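Quick one before bed, notes are a mess, sorry.

So the gripper stall. Still there. Saturday we ran the towel folding at Vokesholm and got 257 tries in before I called it. 14 of them ended the same way - fingers close, pads touch cloth, and the force reading just freezes. Software thinks it's still squeezing. It isn't, or it's squeezing way more than it says. No error, no beep. Log looks totally fine untill you notice the same number forever.

First guess was the cable. Swapped it. Same. Second guess was the new Plarkum firmware, rolled back, same again. Only seems to happen on the folded stuff, flat single layer is ok.

Folded cloth over the dark table, magenta pads:
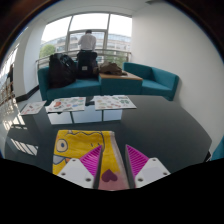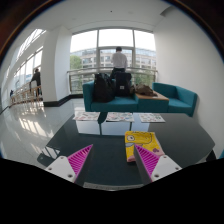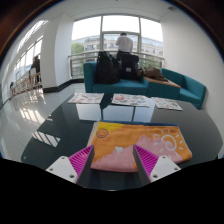

Orvokki Koskela wrote back that the freeze sounds like the reading hitting its ceiling and never getting cleared, and that she'd stop putting hands near the fingers until there is a hard timeout. Fair. I've been reaching in to straighten corners with it powered. Dumb.

Timeout goes in tomorrow, plus a real cutoff switch, the one from Bastano has been sitting in my drawer since February. If teh reading doesn't change for 156 ms while closing, open up and quit. Will post the log if it hapens again.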